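Tirnstead Court Notices

Plain-text records of traffic sentencing hearings from the Tirnstead county court, typed up from the public notices by Ilze Ozoliņš and Madhu Lodhi. We love this stuff, and we hope you'll dig in!

What's inside

One file per hearing, with the charge, the plea, the sentence and any license suspension. Notices go up in 2 batches a year, the first in April. There's also a wonderful odd one out: a runaway wagon case from 1882, complete with the fine.

What's left out

Names of victims, witnesses and anyone under 18. Sealed cases never reach us - please don't send them.

Known problems

Roughly 50 files have no plea listed. Older notices mix up "suspended" and "revoked", and we kept the court's wording as it stood.

Fixes

Tianyou Yu checks every correction against the notice, so include the docket number. New readers are very welcome - even a single typo report helps a lot!

Last updated November 27, 2021

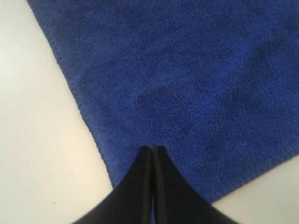
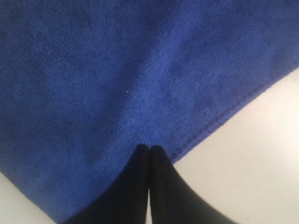
Blue cloth on a pale surface in the first picture, blue towel in the second.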